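Products > Tables > Shared work tables > Ondo

Ondo Work Table, Light Wood Top
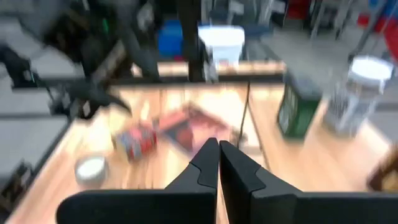 Yuen Workroom Supply / Tables and Benches Department

The Ondo is a freestanding work table for shared rooms: project rooms, mail rooms, supply counters, school labs, and offices where a desk is used by several people in the course of a day. It is supplied as a top, a steel underframe and a hardware pack. The top is light-colored wood with a warm, honey-toned grain. The edge is dark, and the contrast makes the limit of the work surface easy to find when boxes, folders and cables are in use at the same time.

General data

Length of top: 164 cm
Depth of top: 70 cm
Net weight, assembled: 63 lb
Rated load, evenly distributed: 200 lb
Top: wood, clear finish
Edge: dark
Underframe: powder-coated steel, bolted
Feet: four leveling feet, threaded
Assembly: required, two people

The rated load applies to a table standing on all four feet on a level floor, with the load spread over the full surface. It does not apply to a single heavy item placed at a corner or along the front edge. Do not sit or stand on the top. The table is not rated as a step, a lifting platform or a vise bench.

Top and finish

Each top is cut from its own stock, and grain pattern and tone vary from one table to the next. Customers who order several tables for one room should place them on a single order, with a note asking for matched tops. We match by tone only. Grain direction always follows the long side.

The clear finish is applied to the upper and lower faces in the same number of coats. It resists short contact with water, coffee and common office cleaners. It does not resist acetone, paint stripper or undiluted bleach. Standing liquid should be wiped up promptly, especially at the joint between the top and the edge. Hot cookware and soldering irons need a separate heatproof mat.

Tape may be used on the surface for marking out positions. Paper masking tape and low-tack vinyl tape come off cleanly if removed within a few days. Packing tape and cloth tape can lift the finish and are not recommended. Marks from pencil come off with a damp cloth. Permanent marker does not, and abrasive pads will dull the area around it.

Use with small stock and paper goods

The table is sized for sorting and sample work with small items. In the view at the top of the page it carries a green box standing upright on the right side, a flat red and dark item near the center, a small printed box in red, blue and white, and a low, round white container on the left. The surface is flat over its whole area, with no raised lip. Folders and flat packages can be slid off any side, and a ruler or cutting mat can run over the edge.

Round containers will roll if tipped on their side. Where this is a concern, order the clip-on rail (see Accessories).

Cables

There are no holes in the standard top. Cables are led over the back edge, as with the thin black cable in the view. For a permanent installation, use the cable tray below the rear rail and leave a hand's width between the table and the wall. A cable that crosses the work surface should be kept to one side of the area where items are being moved, and should have enough slack that pulling on it does not shift the equipment at the other end.

A version with a single cable opening at the rear can be made to order. The position of the opening must be stated in the order, measured from the left end of the top to the center of the opening. Tables with an opening cannot be returned.

Do not drill the top on site without checking the position of the threaded inserts. A drilling diagram is included in the hardware pack and is also available on request.

Underframe

The underframe consists of two end frames and two long rails. The rails are set back from the front edge so that a chair can be pushed in. All joints are bolted, and the same hex key fits every bolt. After the first two weeks of use, check all bolts and tighten as needed. Repeat the check whenever the table has been moved to another room.

Lift the table by the end frames when moving it. Dragging loads the feet sideways and can bend the threaded stems. If a stem is bent, replace the foot as a unit.

Accessories

Kirkovus cable tray. Steel, open at both ends. Fits under the rear rail with four screws, supplied. Can be fitted before or after the table is in place.

Kirkovus clip-on rail. Low rail for the rear or either end. Clamps to the top without drilling. Felt pads are fitted at the contact points. Not to be used on the front edge.

Terna drawer. Single shallow drawer, mounted below the top on the left or right. Uses the inserts already in the lower face. Not compatible with the cable tray if the drawer is mounted at full depth.

Terna casters. Set of four, two with brakes. These replace the leveling feet. The rated load of 200 lb is unchanged on casters, provided that the brakes are set and the floor is level. The table will stand slightly higher than on its feet.

Spare parts

Leveling feet, bolts, end caps and the hex key are stocked as spare parts and ship in small envelopes. Replacement tops are made to order. Please quote the number stamped on the label under the right end of the top. Tables made before the February change of insert pattern take the older drawer runners; the label on these has no letter after the number. If the label is missing, send a photograph of the lower face showing the inserts nearest the end frame.

Care

Wipe with a damp cloth and a mild dish soap solution, then dry. Clean the edge with the same cloth. Do not use wax or silicone polish, as residue transfers to paper and prevents later refinishing. Light scratches across the grain can be treated with the repair pen in the matching tone. Deeper damage should be sanded and refinished over the full width of the top; spot repairs remain visible under overhead lighting.

Keep the table out of direct airflow from heaters. Some movement of the wood between seasons is normal. The slots in the underframe brackets allow for it, and the bolts in these slots should be tightened by hand only, with no power driver.

Delivery and ordering

The Ondo ships flat in two cartons. The carton with the top must be stored lying down and should be opened in the room where the table will stand. Inspect both faces before assembly. Report transport damage with the carton still on hand.

Samples of the top and edge can be borrowed from the department. For matched tops, rear openings or older insert patterns, contact Sum-yee Lam, Tables and Benches, before placing the order. Standard tables, accessories and spare parts can be ordered through the regular order form.

Data on this page revised Thursday, November 12, 2020. Dimensions and finishes subject to change.

Contact Yuen Workroom Supply | Copyright Yuen Workroom Supply, all rights reserved | Back to top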